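Costura Bench Automation Project
Progress report to the Valtley Fund, second period
Prepared by Nkechi Ojo, Akande

1. Purpose of this report

The grant pays for the writing and trial of working rules for small two-arm robot cells, the kind that fit on a bench and are used by staff who are not robot engineers. This report covers the period up to the end of December. It sets out what was done against the work plan, what changed in the rules, what has slipped, and what we ask the Fund to agree to.

Spending is in line with the budget. The one transfer between lines is described in section 6.

2. Work done in the period

The first draft of the rules had 49 clauses. It was written mainly from our own habits and from the manuals that came with the arms. During this period we ran the draft against daily work in the cell and logged every case where a clause was not followed, could not be followed, or was followed and made no difference. The log now has 114 entries. Bjartur Eskildsen reviewed all of them and sorted them by clause.

Most entries fall under four clauses: clearing the floor before a run, the order for powering down, cable routing at the wrist, and who may change a speed limit. The other clauses gave little trouble. Nine had no entries at all, and we have left them alone for now.

The test task has been sorting and placing rolls of adhesive tape with a plastic tub. We chose tape because it is cheap, does not break, and comes in clear and tinted types that are hard to tell apart under poor light. We completed 374 logged runs of this task. The plan called for 200 by this point.

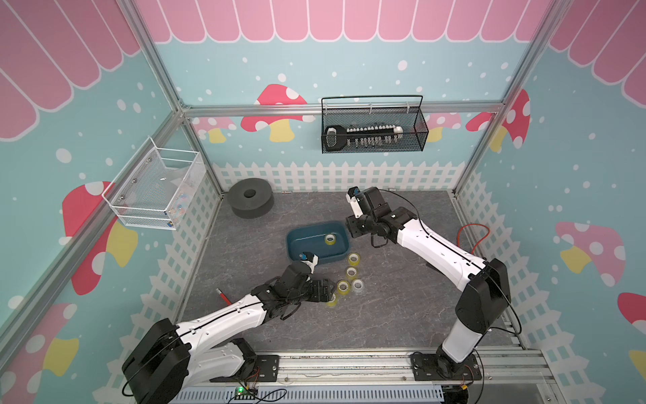

Does a person have to stay next to the cell for the whole of a run?

Under the current draft, a named operator must stay within reach of the stop button whenever the arms are powered, including during pauses. The operator may not hand over to someone else in the middle of a run. If they need to leave, the run is ended, the arms are parked and power to the motors is turned off. The next person starts with a new checklist.

This question came up at both staff briefings, so the wording has been moved to the first page of the rules.

3. Changes to the rules

Clause 6, clearing the floor. The first draft said the floor must be clear of "loose objects." Staff read this in different ways, and with good reason, as the task itself uses loose objects. The clause now asks for a written task list for each run. Anything on the list may be on the floor. Anything else is removed or written down by the operator before power is turned on. Hand tools are named in the clause: hex keys, screwdrivers, pens and markers.

Clause 11, wall storage. Baskets and hooks inside the enclosure are allowed if they are fixed to the wall or frame and if nothing in them sticks out into the path of an arm. Long items were the weak point in the first draft, which gave no limit. The new text tells the operator to check the longest item in each basket with the arm at its furthest reach, at low speed.

Clause 17, cables. Cables along the arm must have enough slack for the full turn of the wrist and no more. Cables lying on the floor are to be kept to one side of the work area. We tried adhesive clips and they came loose. Tie mounts are being tested.

Clause 23, speed limits. Only the cell lead may change a limit, and the change is entered in the log with a time and initials. It was broken four times in the period, each time by staff who thought a lower limit did not count as a change. It does count, and the clause now says so.

Clause 30, shared space between arms. Both arms may work over the same container only when the control program holds a minimum distance between the grippers. Before each new task the operator steps through the program once with no power to the gripper motors.
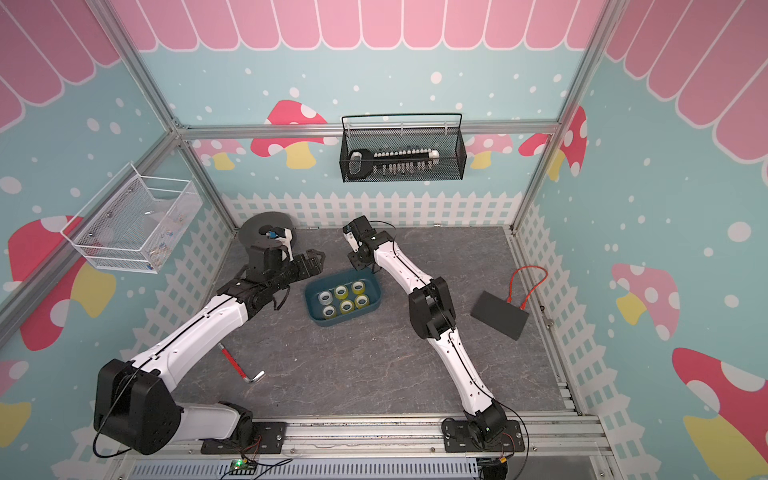 Sorting task with both arms and the tray, Costura cell.

4. Incidents

There were no injuries. There were two contacts between arms, both at low speed and both stopped by the force limit. In the first, a program had been edited and the step-through was skipped. In the second, the step-through was done but the tub had been moved afterward. Clause 30 now says that moving a container calls for a new step-through.

One power supply failed and was replaced from stock. The arms stopped as they should.

5. Work at the second site

Wavavden agreed to try the rules on a cell of a different make. Their cell was delivered late and only the briefing has taken place. Their staff raised one point we had missed: the rules assume that the stop button is on the operator's right. We have reworded the clause and will add a space on the checklist for the button's location. The trial itself moves to the next period.

6. Budget

Money set aside for travel to Wavavden was not used. Part of it went to the replacement power supply and to the tie mounts. The rest is carried over for the same purpose. A full table is attached to the claim form.

7. Next period

Bjartur Eskildsen will finish the second draft by March and send it to the Fund's reader. The trial at Wavavden will run from April. We will add one new task with a soft material, probably cloth, to see whether the floor clause still works when items fold and shift.

8. Request to the Fund

We ask the Fund to agree to the new dates for the second site and to the transfer in section 6. No additional money is requested.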